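Keeping the Training Cell in Order: Notes on the Weekly Check

August 16, 2019
Posted by Isla Gilchrist
Filed under: Workshop, Maintenance

Readers of this blog have asked several times for an account of how the small arm at the Vusville workshop is looked after between courses. The cell has been my responsibility for three years, and during that period the procedure has been rewritten more often than I would care to admit. The version set out below has been in use since the spring term and applies to the single-arm cell only. The two older machines at our Toledo site follow a separate schedule.

The running log

Every session is entered in a bound logbook kept with the controller. The entry gives the operator's initials, the program used, the hours run and any stop that was not planned. The present book was opened last October and reached 744 hours at the close of this week. I continue to prefer paper for this purpose. The controller keeps its own record of faults, but it does not record that the arm was bumped by a stool or that a student heard a click at joint four. Both of those entries exist, and the second led to a loose cover screw that the fault record would not have shown.

Power down and inspection

The weekly check begins with the arm parked in its rest position, the program stopped and the main switch off. The emergency stop is pressed and left pressed until the inspection is complete. The joints are then wiped with a dry, lint-free cloth. Solvents are not used on the covers. One was tried in the first year, and the print on a joint cover came away with the dirt.

Cables receive the most attention. Each one is followed by hand from connector to connector, with particular care at the wrist, where the bending is greatest. The inspector looks for flattening, whitening of the jacket and any tie that has been pulled too tight. A tie should hold the cable and still permit it to slide a little when the last joint turns. In our first year we lost a gripper cable to a tie that did not permit this, and the replacement took 27 days to arrive. A spare is now kept in the cabinet and is itself checked twice a year.

The gripper

The gripper is opened and closed by command through its full travel ten times before anything is placed in it. Movement should be even and both fingers should arrive together. If one finger drags, the slides are cleaned and given a very thin film of Sastix grease, applied with a cotton swab. Too much grease collects dust, and the result is worse than a dry slide.

The inner faces of the fingers are then cleaned with a damp cloth and left to dry. These faces become polished over time. When a test block can be pulled from a closed gripper with two fingers of one hand at the standard force setting, the pads are replaced as a pair. A new pad and an old pad do not wear alike, and the center of the grip moves by a small amount that is tiresome to find later. Pads are bought from Jaltex in packs, at a total of 130 dollars for the past year, shipping included.

Setting the tool point

After any work on the fingers the tool point must be set again. We use a pointed pin fixed to the table. The tip of a matching pin held in the gripper is brought to it from four directions, and the controller works out the offset. If the reported error is greater than half a millimeter, the procedure is repeated from the beginning. It is tempting to accept a poor figure late in the afternoon. I did so in May, and the first class on Monday spent an hour correcting positions that had been correct all along.

The stacking check

The last item is a plain stacking exercise using two colored blocks. The arm lifts one block, carries it over the other, stops a short distance above it and waits for the operator to confirm before going down. The pause was added at the suggestion of a visiting instructor and has proved its worth. It gives the operator time to look from the front and from the side and to judge whether the edges agree. 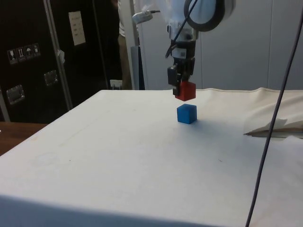
The red block held over the blue one during the stacking check.

If the upper block is off to one side by the same amount each time, the tool point is the usual cause and should be set again. If the error changes from one attempt to the next, the pads or the finger slides should be examined first. A block that is turned slightly in the grip is most often the result of a poor pick, and the pick position should be corrected before anything else is touched. New operators have a habit of adjusting the place position to hide a bad pick. The stack then looks acceptable until the blocks are swapped.

Ten stacks are made at reduced speed and ten at working speed. A single fall is noted in the log and the set is run again. Two falls in one set mean that the cell stays out of service until the cause has been found. Since the present procedure came into use the check has been completed 249 times, this figure including the short version that is run on teaching mornings.

The work surface

The table is wiped down when the blocks have been put away. Scuffs are left alone unless they can be felt with a fingernail, as a raised mark will tilt a block enough to spoil a stack. Stronger cleaners have been discontinued here as well. They left the surface slippery, and the lower block tended to slide when it was touched.

Matters outstanding

The mounting bolts are due for their yearly torque check in October, and the cell will be closed for two days for that purpose. The backup of the controller programs is up to date, with one copy held in Toledo. I have also asked for a quotation on a second set of fingers with longer reach, which several course members have requested for work with taller parts. No decision has been made.

Questions on the tool point procedure may be left in the comments. I have had two requests for the blank log sheet and will post it once the column for pad changes has been widened.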